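28 Aug 2005

Match balls for Flendstead, continued from the July pages.

Benjie brought the second bag of balls over from the club this morning. All of them are Cruzado leather, full size, stitched by hand, and all used in at least one reserves game. The complaint is the same as before: the players say the red ones go dead by the last quarter and the yellow ones don't. Kenneth still thinks it is the bladders. I think it is pressure at the start of the day and bladders have little to do with it.

Left everything on the bench for an hour to come to room temperature before touching the valves. Both gauges out. The Bollico reads higher than the old dial gauge on every ball, by the same amount each time, so I am using the Bollico only from now on and have put tape over the face of the dial one. Kenneth, please don't take the tape off. The July readings were all on the dial gauge and should not be put in the same column as these.

Four balls picked for the drop test, two red and two yellow, marked A to D on the panel next to the lacing. Dropped from the top hook onto the concrete, point down first, then on the belly. Point down is useless. They go off sideways whatever we do and I couldn't read a height off the board half the time. Belly drops are fine if you let go with both hands together. Ball C came back 141 mm lower than the other three, which is well outside the scatter. It is one of the reds. Weighed it again and it is heavier than it should be too, so it may simply be carrying water from last week. Have put it on the rack by itself to dry. Not conditioning any of the others until we know.

Rebound on the remaining red (A) is no different from the yellows at the same pressure. One ball proves nothing but it is not what the players told Benjie.

Kicking rig. Total on the counter is now 352 swings since the new boot was fitted. The toe has started to lift at the welt and there is a flat spot where the laces of the ball catch it. Replaced the insole with the firmer one and retightened the ankle clamp. Swing speed dropped slightly with the old insole out and came back after the clamp was done up, so the clamp was probably slipping for the whole of the last session. I've put a question mark beside those results and would rather repeat them than argue about it.

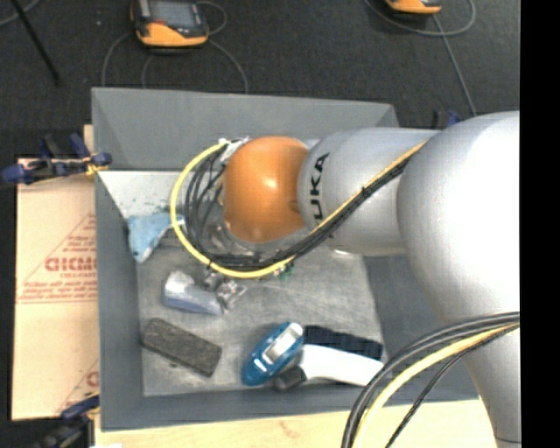
The load cell in the shin failed again at swing 99 of today's run. Same fault as last time: the reading drops to nothing at the top of the backswing and returns on the way down. Took the cover off and the lead has been pulled tight over the edge of the knee plate, with the outer sheath worn through to the braid. It was my routing, so no one else to blame. The lead needs to be strapped along the thigh and then given a wide loop around the outside of the knee, the way the yellow cable goes down the robot arm and around the orange joint, so the bending gets shared over a decent length. At present all the bending happens in a thumb's width of cable right at the pivot. Will check the loop clears the ball cradle at full backswing before I tie it down for good. Use the wide straps. The thin cable ties cut in.

Spliced the damaged section for now and ran a few slow swings by hand. Signal held. Not trusting it at full speed and not recording anything off it.

Other bits:
Eteo laces arrived, wrong colour again. Length is right so I'll use them on the practice balls.
Valve grease is nearly gone. Benjie to order.
The return net has a hole low on the left side. Ball went through it and into the drill press guard. No damage to either.
Someone has been using the stitching awl to open paint tins. The tip is bent. I have another at home.

Talked to Benjie about what the club really wants from us. He says the coach only needs a number to pump to and a rule for when to pull a ball out of the bag. That is a smaller job than what Kenneth has drawn up, which had every ball in the shed going through the rig. My preference is to do the drop test on the lot, and keep the rig for the worst and the best. Kenneth to say if he objects.

Next time:
Weigh C before anything else, then drop it again at the same pressure.
New lead in the shin, looped as above, and re-zero the cell with the leg hanging.
Repeat the question mark results with the clamp marked in paint pen so we can see if it moves.
Ask the club whether the reds and yellows are stored in the same place. Benjie thought the night game balls lived in the back of the ute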